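핸드그리퍼 데모로 양말 개기 학습, 키포인트 중간 단계가 필요한가

작성자: mugyeol_lab
2월부터 Netton이라는 이름으로 양말 개기 정책을 돌리고 있습니다. 데모는 전부 핸드그리퍼로 모았고 890개입니다. 이미지에서 바로 동작을 뽑는 방식과, 발끝·발목·입구 키포인트를 먼저 예측하는 방식을 비교 중입니다. 평가는 149회씩 했고, 키포인트 쪽이 성공이 14회 많았습니다. 들고 있는 구간에서 차이가 제일 큽니다.
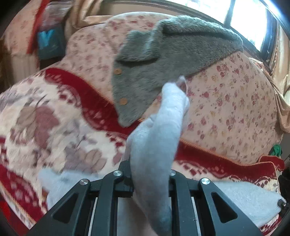
연회색 양말을 세워 든 상태. 입구 쪽이 접혀 있음.

이런 자세에서 직접 방식은 입구 방향을 자주 틀립니다. 라벨 비용을 들일 만한 차이인지 의견 부탁드립니다.

답글: sokdo87
149회에 14회면 시드 바꾸면 뒤집힐 수 있습니다. 시드 몇 개로 돌리셨나요?

답글: mugyeol_lab
3개입니다. 세 번 다 순위는 같았습니다.

답글: hurkanow_user
저는 반대입니다. Hurkanow 코드로 수건을 해 봤는데 키포인트는 가려지는 순간 튀었습니다. 데이터를 더 모으는 게 낫습니다. 라벨링할 시간에 데모를 두 배로 늘리겠습니다.

답글: mugyeol_lab
수건은 모서리가 다 똑같이 생겨서 조건이 다르다고 봅니다. 양말은 양 끝이 구분됩니다.

답글: binari_k 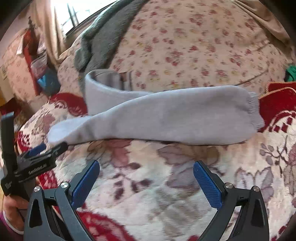
키포인트를 몇 개로 잡느냐가 방식 선택보다 먼저라고 생각합니다. 세 점이면 양말이 한 번 접혔을 때 접힌 위치를 표현할 수가 없습니다. 위 상태만 해도 발끝은 왼쪽, 골지 입구는 오른쪽으로 잘 보이는데 가운데가 겹쳐 솟아 있어서, 양 끝 좌표만 주면 펴진 양말과 구별이 안 됩니다. 저라면 접힌 선 위에 점을 하나 더 찍고, 없을 때는 마스크 처리하겠습니다.

답글: sokdo87
그 점은 라벨러마다 위치가 달라질 텐데요. Skála 때 그것 때문에 고생했습니다. 점보다는 외곽 분할이 일관됩니다.

답글: binari_k
분할은 겹친 천끼리 색이 같으면 경계가 안 나옵니다. 라벨 편차는 기준 문서로 줄일 수 있습니다.

답글: hurkanow_user
그래도 직접 방식에 데이터를 더 넣은 결과가 없으면 비교가 안 끝난 겁니다. 학습 곡선부터 올려 주세요.

답글: mugyeol_lab
맞습니다. 데모 수를 줄여 가며 두 방식 곡선을 먼저 뽑고, 접힘 점은 그다음에 넣어 보겠습니다. 평가 조건은 그대로 둡니다.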